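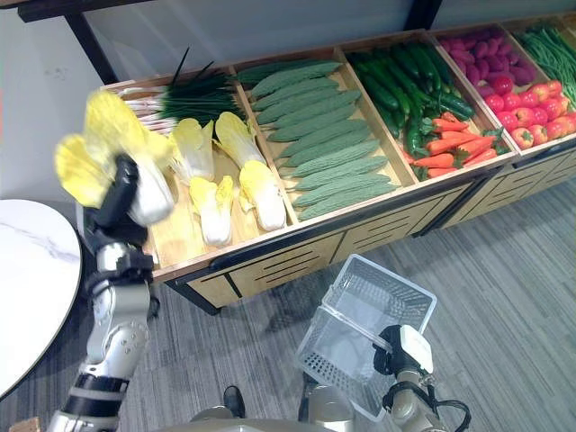

ATA DA REUNIÃO DE ACOMPANHAMENTO — EXPOSITOR DE HORTÍCOLAS

Data: 09/03/2024
Local: Sala de reuniões, edifício Barreto
Presentes: representantes da Kurnari (gestão do espaço), da Prandell (mobiliário e réplicas) e do serviço educativo do Barreto
Ausências: Grikport (transportes), com justificação apresentada por escrito

1. Abertura e aprovação da ata anterior

Verificada a existência de quórum, deu-se início aos trabalhos. A ata da reunião de novembro foi lida e aprovada por unanimidade, com uma correção no ponto relativo à entrega dos preçários, onde passa a constar «a cargo da Prandell».

2. Expositor de madeira

A Prandell apresentou o estado do expositor comprido destinado à secção de frutas e legumes da loja pedagógica. A divisão em compartimentos abertos, com separadores de madeira, foi considerada adequada. O serviço educativo observou que o fundo claro reflete a luz e solicitou um acabamento mais baço. A Prandell informou que a aplicação exige a retirada integral dos artigos e a interdição do expositor por 2 dias. Deliberou-se autorizar a intervenção, em data a acordar com a Kurnari.

3. Disposição dos legumes

Foi analisada a ordem dos compartimentos a partir da extremidade esquerda. O primeiro reúne as couves-chinesas, à frente, e o molho de cebolinhas, deitado ao fundo. O segundo fica reservado às cabaças verdes estriadas, colocadas lado a lado.

O serviço educativo propôs a mudança das cebolinhas para compartimento próprio, por ficarem parcialmente tapadas pelas couves e serem pouco acessíveis às crianças mais pequenas. A Kurnari manifestou reservas, dado que todos os compartimentos têm já destino atribuído na planta. Após discussão, deliberou-se manter as cebolinhas no primeiro compartimento, a título provisório, e reapreciar o assunto quando estiver concluída a revisão da planta.

Quanto às cabaças, ficou assente que a arrumação em fila, de trás para a frente, se mantém e será a indicada na ficha de reposição.

4. Réplicas em falta e substituições

A Kurnari entregou a lista de artigos a encomendar, num total de 11 unidades, das quais 5 se destinam à reserva. A Prandell comprometeu-se a confirmar prazos e custos por escrito. Foi pedido que as novas couves-chinesas respeitem o tom amarelo das folhas das atuais — a diferença de cor entre lotes tinha já sido objeto de reclamação.

5. Etiquetas e fichas

As etiquetas de cada compartimento terão o nome do legume em letra maiúscula, sem preço. O serviço educativo ficou incumbido de rever a nomenclatura, nomeadamente a designação «cebolinha», que não é uniforme entre as fichas existentes.

6. Transporte

Na ausência da Grikport, o ponto foi adiado. A Kurnari enviará as dimensões das caixas à transportadora antes da próxima reunião.

7. Encerramento

Nada mais havendo a tratar, foi encerrada a reunião, da qual se lavrou a presente ata, que, depois de lida e aprovada, será assinada pelas entidades presentes.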